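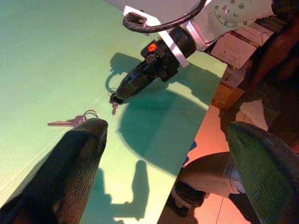 Feb 10, 2023

I have been grinning since last night and I need to put it somewhere, so you're getting a blog post!

Some of you remember the fire on Quezada Street back in May. It took the laundromat, the little bakery next door and the four apartments upstairs. Everybody got out, thank goodness, but four families were standing on the sidewalk in their slippers, and by breakfast the whole town of Urnstead knew their names. What happened after that is the part I keep telling people about.

Olga Fuentealba, who is 90 and taught half of us to read, wanted to do something and couldn't carry boxes. So she wrote a postcard. One postcard, to the youngest kid from the building, with a drawing of a duck on it and a line saying she was glad he was her neighbor. Then she wrote another one to his sister. Then her niece Teodora Golob put a photo of the duck online and asked if anybody else would like to write one too, and oh my goodness, would they ever.

The post office had to give the families their own bin. Cards came from the middle school, from the bowling league, from a submarine crew (I have no idea how they heard), and from a woman in Hondis who had lost her own house years ago and wrote two full pages about which paperwork to do first. I helped sort for an afternoon and cried on at least one very nice watercolor. 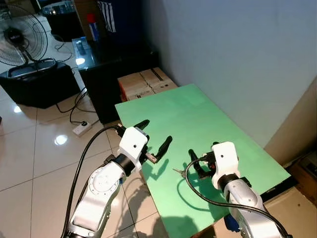
Last night was the supper at the Grange hall, and the 408th card got read out loud. Hipólito Quiroga did the reading, because he has the voice for it, and it was from a second grader who wanted to know if the bakery's cat was OK. The cat is OK! She lives at the hardware store now and has gotten enormous. The cheer in that room, I wish you could have heard it.

There was money too, $4000 of it by the time the pie auction wrapped up, and it goes straight to the families for deposits and furniture. My lemon pie went for more than it deserved. Maximiliano Aravena bid against his own wife for the coconut one and lost, and they had driven over together from Nadden, so I expect he got a slice anyway.

What got me was the families themselves. Three of the four have found places here in town. Santino Troncoso, the dad of the duck kids, stood up and said he'd been all set to move back near his brother, and then the mail kept coming, and his daughter started taping it up on the wall of the motel room until there wasn't any wall left. He didn't say much more than that. He sat down and somebody handed him a roll.
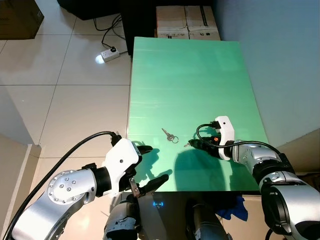
Olga got a standing ovation and waved it off with her napkin. She is already on to the next thing, which is birthday cards for everybody at the nursing home, and she has put me down for the first batch whether I like it or not (I like it). If you want in, leave a comment with your email and I'll send you a few names. Ducks are welcome. So is bad handwriting, judging by mine.

Now I'm off to return six borrowed pie plates, and I only know who owns two of them.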